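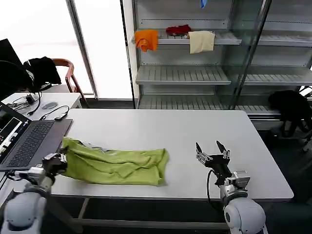
Open day at the Clondesano hot springs

We drove up on 4 May 2024, and oh, what a welcome! Bayu Nair walked us round all 3 pools — the big one at Tinlow end is my favorite.

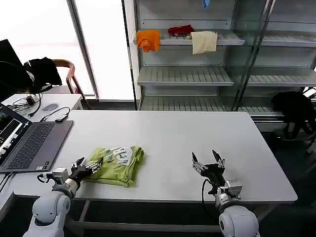

Folded green T-shirt on a white table

The lodge has 71 beds, and the path down is steep, so bring good shoes.
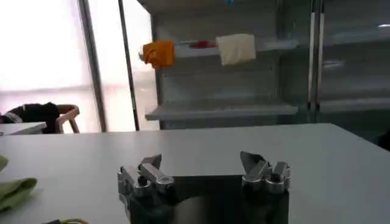

Supper was on the Sorrentino terrace, and we stayed far too long over the soup. My husband wanted to know how wide a gap the trout grill's tongs needed, so I held up two fingers spread apart like the silver ones on that gripper. The cabins reopen in June.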